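Early Learning & Play | Student Texts

Chapter 4
Shapes, Holes and Small Hands

I keep a shape sorter in my office, and I've had one there ever since my first teaching job in Eltevthorpe. Students pick it up when they come in to talk about grades. They turn it over, poke a finger through a hole, and pretty soon we're talking about children instead — which suits me fine!

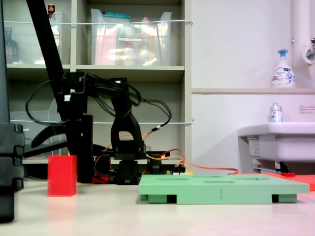 So let's start this chapter with the toy. A sorter can be a box with a lid, a bucket, or just a flat board with holes cut in it. I like the flat kind best for watching, as you can see the hand, the block and the hole all at once. A plain green board with a cross, an octagon, a circle and a square will keep a class of 25 adults arguing for most of an hour (try it).

The square looks easy. A red cube on a green board is simple to spot, and most toddlers will find the right hole long before they can seat the block in it. It goes in crooked, one side rides up, and the child leans on it with a flat palm. My old colleague Thérèse Friesen called this "the parking problem," and I've stolen the name for section 4.2. 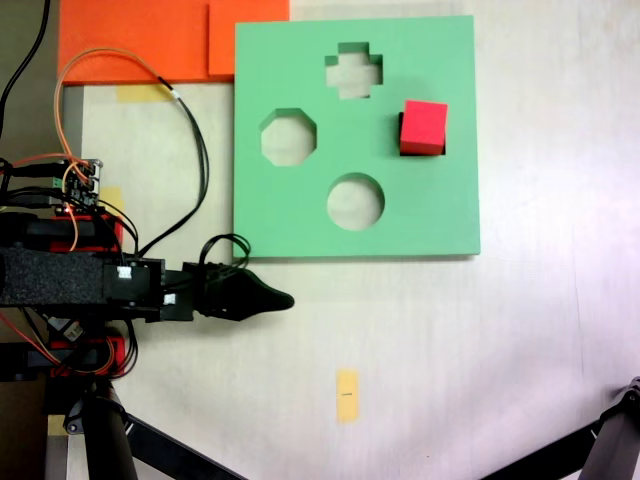 Does a child need to know the word "square" to do this?
Matching comes first for most children, and the name can show up months later. A child of 14 months may place a cube nicely and call every shape "ball."

Before you read on, find a sorter and try it with your eyes closed. Go slowly, and write down what your fingers do first.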